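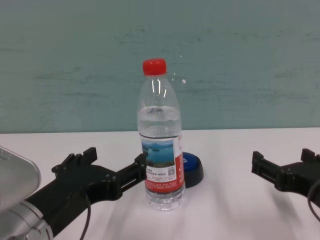

Drinking Water and Tabletop Check, Hoverwood Building

02/12/2023
Prepared by Wenche Dahlgren, Facilities Safety, Drovatstead

Scope: bottled drinks and loose containers kept on work surfaces in Rooms Gill and Stornach. Mark each item Yes, No or N/A and enter a comment for every No.

1. Bottle stands upright on a flat surface. Yes.
Comment: White tabletop, bottle on its base.

2. Screw cap fitted. Yes.
Comment: Red cap.

3. Product label in place. Yes.
Comment: Red and white label with a QR code. Staff are reminded not to remove labels from bottles kept for later use.

4. Opened bottles marked with the user's initials and the date. No.
Comment: The marking rule was introduced in June and is not yet followed in Gill. Marker pens to be supplied to both rooms.

5. Lids and caps stored with their containers. No.
Comment: Round blue item with a black rim, resembling a container lid, lying flat on the table behind the bottle. Owner to be identified. Unclaimed items go to the shelf outside Stornach.

6. Bottled water stock within the storage limit of 600 bottles. Yes.
Comment: Count taken from the stock sheet, order 1068. The next delivery should not be accepted before the lower rack has been cleared.

7. Extension cords kept off the floor beneath the tables. N/A in Gill. Yes in Stornach.

8. Spill kit present and sealed. Yes.
Comment: Seal intact. Replacement absorbent pads are on order.

Follow-up: items 4 and 5 are assigned to Réjean Beaudoin and are to be closed within 3 working days. Completed forms are to be returned to the Hoverwood front desk. Repeat findings will be entered in the building log under the room name.

© Drovatstead Facilities Safety | Contact: Hoverwood front desk, extension 2000 | Back to top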